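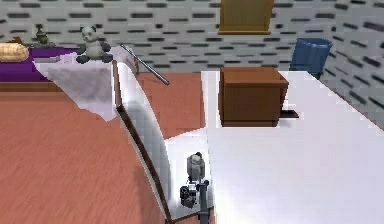 Who Gets to Decide? Student project report on lasting powers of attorney
By Efe Adeleke, with Ashraful Roy and Yevdokiia Shevchuk

I picked this topic after my nan had a fall in September and the hospital asked us who could speak for her. We all looked at each other. My mum assumed she could, as next of kin, and was quite put out to hear that it doesn't work like that in England. So when our tutor, Lawal Okafor, asked for project ideas, I already had mine!

Our question was a simple one: do people in Wekbridge know what a lasting power of attorney is, and have they made one? (There are 2 kinds, one for health and welfare and one for property and money, and you can make either or both.)

We wrote a short paper survey and left copies at the library and the Soro café, who were lovely about it. We hoped for 100 replies and got 151, mostly thanks to Yevdokiia, who is much braver than me at talking to strangers in queues. Ashraful typed the answers up. We didn't ask for names, only an age group and 4 questions, and I wish we'd added one about cost, as people kept writing about it in the margins.

Most people had heard of a power of attorney but thought it was only for money. Plenty mixed it up with a will. I had to explain more than once that a will does nothing until you've died, whereas an attorney acts while you're alive - and that you have to set it up while you still have mental capacity. The younger groups mostly said they'd think about it when they were old. I'd have said the same last summer.

We also talked to Osaze Ibrahim, a solicitor at Sarmiento, who gave us a whole lunch hour. He said the forms aren't the hard bit, it's the conversation beforehand, and that families often put off choosing between brothers and sisters. He reminded us too that the form has to be registered before anyone can use it, and we'd missed that completely in our first draft (sorry, Lawal).

There are problems with our results. People in a library at lunchtime aren't the whole town, and question 3 was badly worded, so I've left it out of the charts. If we did it again we'd go out to Fastirham as well and try some evenings.

Nan is home now, by the way, and has filled in her health and welfare form. She chose my aunt. Mum is fine about it, mostly.

Handed in 3/19/21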